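Wanted: one more pair of hands for the two-arm build

Carnent Shared Workshop, back room, evenings from November
Unpaid. Snacks of uneven quality.

We are four people with a pair of robot arms, one long bench, and an ambition that sounded better when we said it out loud in the bar. The arms are supposed to tidy a table. Real tables, meaning ones with soft, thin, slippery stuff on them that no sane machine would agree to touch. We have been at it since spring and we need a fifth person, mostly to run practice sessions and write down what went wrong.

The project is called Teno. It was named before any of us checked how hard the name would be to shout across a room with the shop vac running.

What we have so far: both arms are up and moving, the grippers are printed and fitted, and each one has a small camera at the wrist. Zinash Alemneh wrote the control software and would like it known that the crashes in August were a power supply. Waldemar Brzozowska does the mechanical work and owns every hex key in the building, or behaves as if he does. Current effort is going into thin sheets - tissue, bags, film, anything that crumples - in among things that keep a sensible shape.

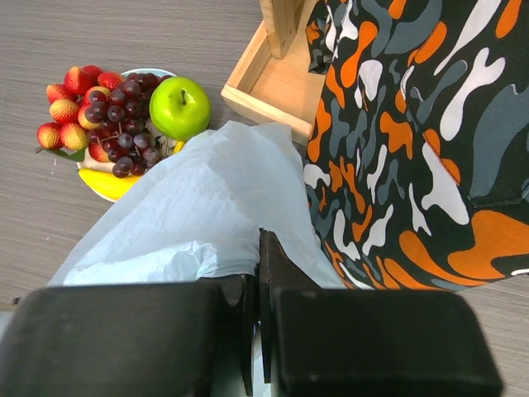 You would be steering the arms by hand through the leader controls, one attempt after another, while the software records. The target is 1000 usable attempts. As of this posting we have 532, and we had 488 when Waldemar promised we'd be finished by the end of the month. He no longer makes promises in writing.

A usable attempt means the gripper closed on what you meant it to close on, and you didn't swear into the log. The log is text only, so you'd have to go out of your way, but Wilfredo Saludo managed it twice.

What you'd be doing

Laying out the table from the list, running the attempt, marking it good or bad, laying it out again. Swapping finger pads when they wear. Tightening whatever has worked loose on the mounts. Telling Zinash about software problems in complete sentences. There is also some sweeping.

If you'd like to build things too, there is plenty of that. The cable routing is a disgrace and we have all agreed that somebody else should fix it. The second gripper needs a redesign that Wilfredo has started 3 times, and his drawings are yours if you can read them.
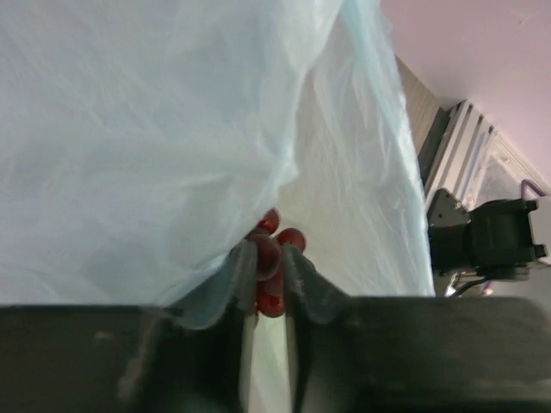 Who we're looking for

Someone patient. Picking up one sheet of anything is dull for the first hour and then, for reasons we can't explain, becomes the only thing you care about. If you have ever spent an evening getting the end of the tape off the roll and felt good about it afterward, please write to us.

You don't need an engineering background. Wilfredo fixes pianos. You do need to be comfortable near moving machinery, able to sit on a stool for a couple of hours, and willing to hit the stop button before you've finished wondering whether you should. Nobody gets teased for hitting the stop button. Dindo Aquino will show you where it is on your first night, and again on your second.

Experience with a 3D printer, a soldering iron or a toddler would be useful.

Hours and terms

Two evenings a week, 6:30 until 9 p.m., through the winter. Pick your evenings when you join and try to stick to them. Workshop members pay nothing extra. Non-members need a guest pass, and the project covers that. You must be 18 or over and sign the Carnent safety form, which is long and has one question about ladders that doesn't apply to us.

We can't pay you. Your name goes in the build notes, you get a copy of all the design files, and you may bring your own objects for the arms to fail at. Nothing alive, nothing with yolk in it.

To apply

Leave a note in the Teno pigeonhole by the front desk or send a message through the workshop board. Tell us which evenings you can do, anything you've built or repaired (finished or otherwise), and the most annoying object in your kitchen. We read that last part first.

Try-out evenings are the first two weeks of November. Come in closed shoes, tie long hair back, and use the side door - the front one locks at 6.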